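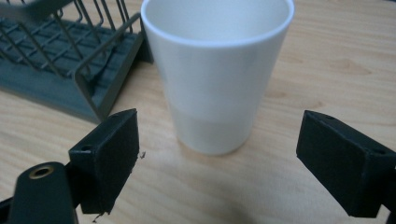

People wanted to pick up cups (paid, Mikport)

Kedon is looking for people to spend a few days moving dishes around a table with a hand-held gripper, so that we can find out if a robot arm learns anything useful from it. You don't need any experience. You do need patience, a steady wrist and a fairly thick skin about doing the same small thing over and over.

Before you apply, a word about what you may have read. There's a lot of talk going around about robots that will be doing the washing up any day now. We have been in this work long enough to have seen that promised more than once. Our arm, at present, puts a cup in a dish rack on a good afternoon and knocks it over on a bad one, and we can't always say which kind of afternoon it's going to be. We are hiring partly to find out whether that's a problem with the arm, with the way people have been showing it the job, or with the whole idea. Any of those answers would be worth having. If you're after a front seat at the revolution, there are other ads.

What you'd be doing

You hold the gripper by its handle and use it in place of your own fingers. It has two black pads that face each other and close when you squeeze. A camera on the tool records what is between and beyond the pads while you work. You reach for the cup, close on it, lift it, put it in the rack, let go and back away. Then you put the cup on the table again, in a different spot, and do another.

That is most of it. In the second half of a session we usually swap over to the remote station, where you sit at a desk in the next room and steer the real arm through the same task with a hand controller. Most people find this much harder. You lose your sense of how close you are, and there's a small delay that you never quite get used to. We want both kinds of recording from every person, so please don't apply for one half only.

The task list for this round is short:

Cup into rack, starting upright beside the rack.
Cup into rack, starting further out on the table.
Cup out of rack and back to the table.
Reach and withdraw with nothing on the table to pick up.

The last one annoys everybody. Do it anyway. An arm that has only ever been shown tables with a cup on them may well go through the motions of grabbing a cup that isn't there, and ours has.

Why we don't believe our own numbers yet

We have 2,745 recordings from last year. On paper that's a decent pile. Going back through it, though, Geetha Murthy found that most came from the same couple of staff, who are right-handed, sit in the same chair and come at the cup from the same side every time. The arm learned their habits very well. Move the cup to the other side of the rack and it behaves as if it has never seen crockery.

So we aren't prepared to say the method works. We're prepared to say it works for people who move like our staff. That's why we're now asking for strangers, and left-handers especially, and older people, and anyone with smaller hands than ours. If your way of picking up a cup is a bit odd, leave it odd. Please don't practise at home or watch other people's clips online first.

We also don't accept the usual line that more recordings will sort everything out. It might. We have yet to see it in this building. Half of this round will be kept aside and never shown to the arm, so that we have something clean to test against. If the new recordings make no difference, the write-up will say so, and every participant will be sent a copy.
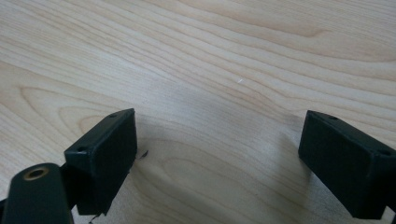
Things to know about the tool

It is heavier at the front than it looks. By the end of an hour your forearm will have noticed. You can change hands whenever you like, but tell the person running the session so it goes in the log.

The pads wear. They get rough along the edges and pick up fluff and stray threads, and bits end up on the table. Have a look at them before each set and wipe them down if they need it. Some of our earlier failures that were blamed on "the model" could just as easily be put down to a scrap of rubbish on a pad, and we'd rather not argue about that again.

Keep your free hand well away while you're recording. If it strays between the pads, the recording is thrown out. Don't steady the rack with it either. The arm hasn't got a spare hand to do that with.

Open the pads wide before you reach. People tend to close them early, part way down, and then have to fish around for the cup. If you do fish around, carry on and finish. We want to see the recovery. Only stop if something is about to hit the floor.

Where and when

Sessions are held at our workshop in the Marquez building, Mikport, ground floor, round the back past the loading bay. There's step-free access from the loading bay side but the door is heavy, so ring and we'll come out. Street parking is free and usually taken. The bus stops out the front.

The first sessions start on 13/02/2021, which is a Saturday. After that we run on weekday evenings through the rest of February, and we'll work out the times with you once you've been accepted. Each session goes for 3 hours with a proper break in the middle. Each participant does two sessions, at least a day apart. We've had people ask to do both on the same day to get it over with, and the answer is no. Tired hands give us tired recordings, and we've got plenty of those.

You'll be asked to wash your hands on arrival and to wear a mask indoors. There will be one participant in the room at a time, plus the person running the session. The handle gets cleaned between people.

Pay

$200 per session, paid by bank transfer within the week. You get the full amount if you turn up and take part, whatever your recordings look like. We don't pay per cup. Other places do, and in our view it teaches people to rush, and then the arm learns to rush.

If the equipment fails and we have to send you home, you still get paid. This isn't a rare event, so we thought we'd better put it in writing.

Who we're after

Adults 18 and over who can sit or stand at a table for the length of a session, with breaks as needed. You should be able to squeeze a stiff trigger repeatedly without pain. If you have arthritis or an old wrist injury and would still like to take part, get in touch and we'll talk it through. We can fit a lighter spring, and we'd be glad of the variety.

You don't need to know anything about robots. If you do work in the field, you're welcome, but tell us, and expect to be put in a separate group. People who know what a robot wants to see tend to give it just that, and they move in a way that no one doing the dishes ever has.

We can't take anyone who has recorded for us before.

What happens to the recordings

The camera points down at the table and sees the pads, the cup, the rack and whatever else is close by. It doesn't record sound. Your free hand or a sleeve may turn up in it now and then. Take off rings or a watch if you'd sooner not have them on file. We keep your handedness, your age bracket and a participant number with the recordings. Your name is held separately with the payment records.

You can ask for your recordings to be deleted up to the point where training starts. After that we can remove the files, but we can't honestly claim to pull your cup-lifting back out of a trained model, and we'd be wary of anyone who told you they could. The consent form spells this out. Read it before you come and bring your questions. If you'd like to sit in on a session first and then decide, that's fine too.

There's also one longer position

We need someone to run the sessions. It's a casual role, evenings and that first Saturday, with a chance of going on longer if the results justify it. We make no promises there. You would greet participants, reset the table, keep the log and write down what went wrong in words a stranger could follow.

We're less interested in your qualifications than in whether you'll speak up. Last year a whole afternoon of clips was marked as successful when the cup had been left lying on its side in the rack. The person watching had noticed and thought it wasn't their place to mention it. It would be very much your place. Experience in a lab, a kitchen, a classroom or quality checking would all be useful. Pay depends on experience and will be discussed at interview.

How to apply

For the participant sessions, write to Vasanthi Annamalai at Kedon, Marquez building, Mikport, or leave your details at the front desk. Tell us which hand you write with, your age bracket, which evenings suit and whether you've ever used a tool like this. A few lines will do. No résumé, please.

For the session runner job, write to Geetha Murthy at the same address. Send a short résumé and a paragraph about a time you thought a result was wrong and what you did next. If you tell us you're passionate about automation, you'll be asked why.

Vasanthi answers every application, including the ones we turn down. Please allow her a few days.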